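Penik Relief Network
Progress report to the Barbier Fund
Flood recovery in Skollmont and Barnus
8 May 2019

Dear colleagues of the Fund,

We send you the second report on the grant for families affected by the flood of last December. It covers the work done in the two towns after our first report, and the changes which we ask you to approve.

Housing repairs

Repairs are finished in 31 homes in Skollmont. In most of them the work was on floors, lower walls and electrical wiring. The municipality gave us the permits faster than in the winter, and this helped us very much. In Barnus the situation is more difficult. There 6 homes are still waiting for an inspection of the foundations, and we do not want to start before the engineer has signed. The families stay with relatives or in the rooms of the former school.

Cash support

In this period 43 households received the second payment. The payments were late by two weeks. The bank asked for new documents from every person who had changed address, and many people had lost their papers in the water. We now prepare these documents together with the family before the payment list goes to the bank, and we expect that the third payment will be on time.

Legal advice

The advice desk in Skollmont is open two mornings per week. People come mostly with questions about compensation from the state. Many applications were refused in the first round for the reason that the damage was reported after the deadline. We help to write the appeals. Until today we have no answer from the regional office, and we have written to them again. We also joined other local associations in a public letter which asks for a longer deadline.

Changes to the budget

We spent less than planned on transport and more on drying equipment. We kindly ask your permission to move the remaining transport money to the repairs in Barnus, where the price of cement has gone up. The total of the grant stays the same. The table with all lines is in the annex, together with the receipts.

Next period

We will finish the inspections in Barnus, make the third payment and hold an open meeting with residents in each town. At the meetings we will present the accounts in the local language and take complaints, also in writing and without a name for those who prefer it.

With respect and thanks,
The coordination office, Penik Relief Network
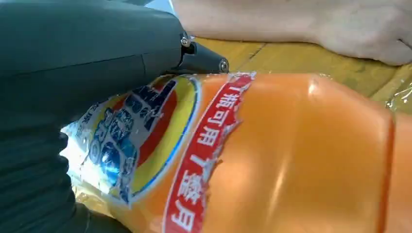

What must happen before the repairs of the remaining homes in Barnus can begin?

The foundations must be inspected, and the engineer must sign. Until then the families stay with relatives or in the rooms of the former school.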